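Magazine > Features > Automation at Work

Filed under: Handling & Packing

Teaching the Night Shift to Stack Plates

Pomico rents tableware and small furniture to hotels and event halls. Its returns floor sorts, checks and puts away crockery in two shifts. In April the company began moving part of the put-away work to a two-armed humanoid supplied by Drerkano, and the jobs on the floor have changed more than the headcount.

The robot's tasks are built in simulation before any hardware is scheduled. A typical task places a chest of drawers, bowls and a plate on a table and requires the machine to clear the top without chipping a rim. Two former sorters now write these layouts. They choose the object positions, set the failure conditions and review the runs that end badly.
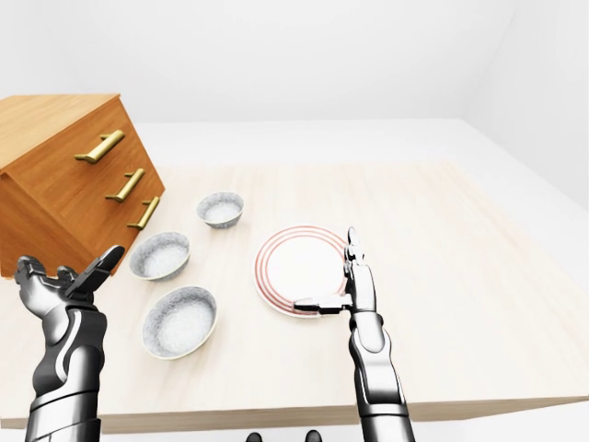 Plates are the harder item. A bowl offers a wall to hold, while a flat plate has to be raised at one edge before the fingers can get under it. The sorters had always done this with a thumb and had no written procedure for it. The procedure now runs to 10 steps and is also used to train new hires.

Drawer handles caused a different problem. Pomico's stock includes long bar pulls and short ones, and a grip tuned for one slipped on the other. The layout writers asked for handle length to be varied between runs. Drerkano made the change, and the task library has since grown to 813 layouts.

Pay is unsettled. Layout work is graded as clerical, one band below senior sorting, although the people doing it came from the senior band. Pomico has frozen their old rate until a review is finished. Staff on the floor have also asked who signs for breakage when the robot handles a rack they loaded. At present the shift lead signs.

The manual line remains in use for glassware and for anything returned wet. Pomico has set no date for moving either one.

Related
- Hettiarachchi Adds a Second Sorting Cell
- Trurier Tests Shared Carts for Mixed Crews
- Grading New Jobs After Automation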